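HOME ECONOMICS AND CONSUMER STUDIES
Week 6 handout: Jars, lids and taps – what is good storage glass worth?

Read this before the workshop. Bring a pencil and the blank record sheet from last week.

1. Where we got to

Last week we looked at plastic tubs and how quickly people run out of matching lids. Several of you wrote that the answer was to move everything into glass. Maybe. I'd like you to argue for it properly this time, because most of the claims made for glass on shop shelves and home magazine pages are thin.

The usual claim is that clear glass "keeps food fresher". Glass is a container. What keeps dry food in good condition is a close-fitting lid, a cool cupboard and using the stuff up in reasonable time. A clear jar left on a sunny bench may do worse by your tea or spices than a dull tin would. When someone says fresher, ask: fresher than what, and after how long?

2. Lids

Plug lids (wood or cork pushed into the mouth of the jar) look lovely and sell well. Points to check:

Does the plug have a separate sealing ring? Many don't. A snug fit and an airtight fit are different things, and you can't tell them apart by looking.

Can the lid be washed? Wood doesn't like soaking. Wipe it with a damp cloth and stand it on its edge until it is dry right through. Put back too early, it shuts moisture in with the food.

Does it still fit in January? Wood swells and shrinks with the weather. The Birnitz jars in our cupboard went in and out easily in winter and stuck in summer. I have heard this described as "character".

3. Drink dispensers

A dispenser with a tap is a big jar with a hole in it, and the hole is where the trouble starts. The seal behind the tap has to be tight enough to hold back the water and loose enough that you don't crack the glass doing it up. Hand-tight only. If it weeps, take it apart and look at the washer before you reach for a tool.

The stand matters more than people expect. It lifts the spout so that a cup can go underneath, and it carries the full weight. Water weighs one kilogram per litre, so a five-litre jar filled to the top puts five kilograms on the stand before you add the glass. Always fill it where it is going to stay.

A further grumble: the outlet sits above the bottom of the jar, so the last part of the water never comes out on its own. Tilting a full-sized glass jar to get at it is a poor idea. Sellers quote the whole volume, naturally. Measure what comes out of the tap and use that figure instead.

Taps also need cleaning on the inside. Run warm soapy water through, then plain water, then leave the tap open to drain. Colour on the outside – chrome, brass, black – tells you very little about what the metal is underneath.

4. Workshop task

Pour 100 mL at a time from the tap into a measuring jug and note the time for each pour. The flow should slow as the level drops. One group last term recorded 441 mL before theirs slowed to a dribble, from a jar they had filled with 579 mL. Work out what was left behind, and decide whether you would call that acceptable.

Then write half a page on this: would you pay extra for the Norkden set over an ordinary screw-top jar? "It looks nice" is allowed as a reason, provided you admit that it is the reason.

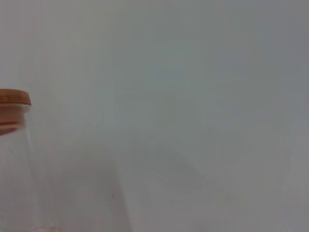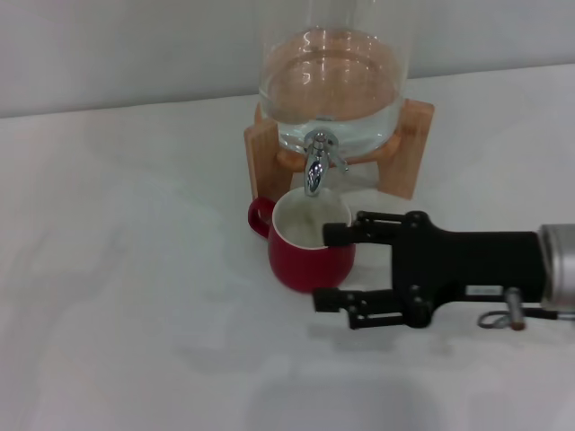 Figures 1 and 2. Clear glass with a wooden lid (first); glass dispenser on its wooden stand, with a red mug under the spout (second).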